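Oláh tables go into Grasislow library reading room
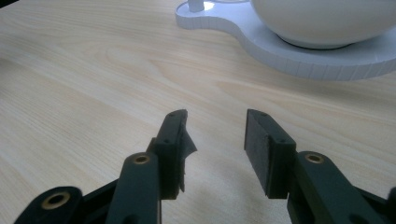 The pale wood grain of a tabletop, with darker streaks curving across it.

The reading room at Grasislow library has new tables. Ten of them were carried in during February and the room opened again to readers the same week, after being shut for 3 days while the old furniture was taken out.

The tables come from Oláh, the joinery on the Ponano road, which also made the shelving in the children's section. They replace a set bought when the library moved into its present building. Several of the old ones had split along the edges, and two had been out of use since last summer.

Jenő Somogyi, who runs the workshop at Oláh, said the boards were picked for their grain and that no two tops in the room match.

"People asked if we could make them all alike," he said. "We could have stained them dark and hidden most of it. The library wanted them light, so you see what the tree did."

The tops were given an oil finish. Somogyi said it can be touched up in place with a cloth, and that a scratched table will not have to leave the room. The workshop will come back once a year to go over them, and that visit is included in the price.

Anikó Dobos, the head librarian, said the choice of a light color had to do with the room itself, which faces north and needs its lamps on by early afternoon for much of the winter. The old tables had dark green tops, and readers had complained for years that the corner by the periodicals was gloomy.

"We moved the lamps twice and bought stronger bulbs," Dobos said. "The tables have made more difference than either."

The new tables are slightly narrower than the old set. That has made space for a second row by the windows and brings the number of seats in the reading room to 40. Chairs have not been replaced. Dobos said new ones were priced but would have to wait for another budget year. Felt pads have been fitted to the legs of the existing chairs.

Each table costs 78 dollars a year over the life of the agreement with the workshop, upkeep included. The first payment was made from the furniture fund, with the remainder to come out of the regular library budget.

Readers are asked to use the coasters kept at the front desk if they bring in a drink with a lid. Drinks without lids are still not allowed. Laptops may be used at any table, but the outlets are only along the window wall for now.

Most of the old tables have gone to the community hall in Plastholm, where they will be repaired and used for evening classes. The two split ones were broken up for parts.

The reading room opens at 10 in the morning. The quiet hour before closing stays as it was.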